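Itmont modifica el programa de descalcificación de sus cafeteras de oficina

La empresa de mantenimiento Itmont aplicará desde febrero un nuevo calendario de descalcificación a las cafeteras de cápsulas instaladas en oficinas, salas de espera y zonas comunes del polígono de Sirnungate. La medida sustituye el intervalo fijo vigente hasta ahora por otro que depende de la dureza del agua de suministro y del volumen de servicio de cada equipo.

Según la nota técnica distribuida a los clientes, los puntos de consumo quedan clasificados en 4 grupos. Los dos primeros corresponden a edificios con agua blanda o con descalcificador central; los otros dos, a edificios conectados directamente a la red general, donde la precipitación de carbonato cálcico en el circuito de calentamiento es la causa principal de avería. En estos últimos el intervalo entre descalcificaciones se reduce a 2 meses. En los primeros se amplía a 5.

La cal se deposita sobre todo en el calentador y en los conductos de menor sección. El efecto inicial es una pérdida de caudal, seguida de un aumento del tiempo de calentamiento y de una temperatura de salida irregular. En equipos con paro por sobretemperatura, la incrustación puede provocar interrupciones a mitad de servicio que el usuario suele atribuir a la cápsula. Itmont señala que una parte de los avisos recibidos por ese motivo se resuelve con un ciclo completo de limpieza, sin sustitución de piezas.

El procedimiento no varía en lo esencial. El técnico vacía el depósito, retira las cápsulas usadas, introduce la solución descalcificante diluida y ejecuta el ciclo en dos fases, con una pausa intermedia. Después se realizan dos enjuagues con agua limpia. La nota añade una comprobación que antes era opcional — la medición de la temperatura en taza — y obliga a registrar el valor en la ficha del equipo.
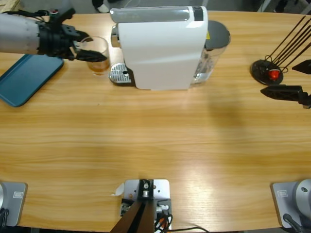
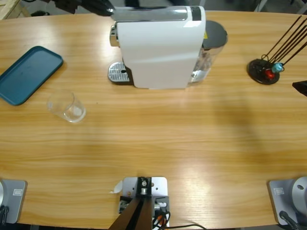

El cambio afecta también a los consumibles. Itmont deja de suministrar el descalcificante en polvo y pasa a un concentrado líquido a base de ácido láctico, fabricado por Brultilberg y servido en envases de dosis única. La empresa justifica la decisión por la uniformidad de la dilución: con el producto en polvo se habían detectado restos sin disolver en el fondo de algunos depósitos. El vinagre y los productos domésticos con ácido acético siguen excluidos, por su efecto sobre las juntas y por el olor residual.

Para los edificios de agua dura se ofrece además un cartucho filtrante Kermani, de instalación opcional. El cartucho reduce la dureza temporal del agua, pero no elimina la necesidad de descalcificar, por lo que los equipos que lo incorporen mantendrán el intervalo de su grupo durante el primer año. Al término de ese plazo se revisará la clasificación con los datos de caudal acumulados.

Los contratos en vigor no sufren modificación de precio. Las visitas adicionales en los dos grupos de agua dura quedan incluidas en la cuota, salvo en las instalaciones con más de 50 equipos, que deberán acordar un calendario propio con el servicio técnico. El cartucho se factura aparte.

Entre una visita y otra, la limpieza ordinaria corresponde al cliente. La nota recomienda renovar a diario el agua del depósito, vaciar la bandeja de goteo al final de la jornada y pasar un ciclo de agua sin cápsula tras los periodos de inactividad. Las superficies exteriores se limpiarán con un paño húmedo y sin productos abrasivos. No deben sumergirse en agua las piezas con contactos eléctricos.

La clasificación de cada edificio puede consultarse en el área de clientes de Itmont. Las reclamaciones sobre el grupo asignado se presentarán por escrito, acompañadas de un análisis reciente del agua tomado en el grifo con el que se llenan los equipos.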